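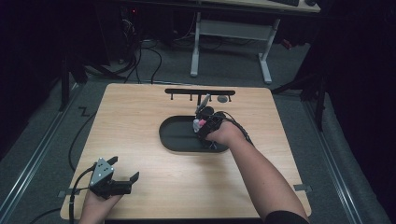

Black oval tray on the small square table, with the bits being gathered up at one end.

How to sort out a catch-all tray (without buying a system)

I have read a lot of advice about catch-all trays, and most of it was written by people who would like to sell me another tray. So take what follows as the opinion of someone who owns one, resents it slightly, and has found a way to keep it from turning into a second junk drawer.

First, the tray. You want a raised rim and a flat bottom. Past that I doubt it matters much. The Ullska catalog makes a big fuss about compartments, and I tried a Plarari insert with 19 of them. I spent more time deciding which slot a thing belonged in than I ever spent looking for it. One open dish is fine. A long oval has one real advantage over a round one: it has two ends, and you can use them.

Step 1. Clear a surface that isn't the floor. A small table is plenty. If you work on carpet you will lose something.

Step 2. Put the tray in the middle of the table and leave whatever is in it where it is. Every guide tells you to tip it all out. I did that for years, and what I got was a bigger mess and a strong wish to go have lunch. Work from the tray.

Step 3. Pick up the small stuff first, a cluster at a time. Take hold of two or three little pieces together if they're touching. Bring small things to one end of the tray and keep them there. Don't sort by color. It looks nice for a day, and I have never once gone looking for "something pink."

Step 4. Deal with anything long and thin. These are the troublemakers, because they stick up over the rim and get knocked. If it fits lying down, lay it along the length of the tray. If it doesn't fit, it doesn't live in the tray. Find it a cup.

Step 5. Flat round things go last. They slide under whatever is nearby, so put them in when the rest has settled, or give them a saucer.

Step 6. Now the hard part. Anything you haven't touched since the last time you did this goes out. Kibet Nzioka, who lent me his copy of the Gronow home book, swears by a waiting box with a 33-day limit. I have my doubts. My waiting box became furniture. If you are better at deadlines than I am, try it.

What about a rack with pegs? They're good for things with a hole or a loop and useless for everything else. Before you put one up, count how many of your small things could hang from a peg. I came up with 3, and two of those were keys.

How often? The Gronow book says every evening. I do it when the pile gets above the rim, and so far the house is still standing.

Terer Home Notes | Contact | Copyright 2020 | Back to top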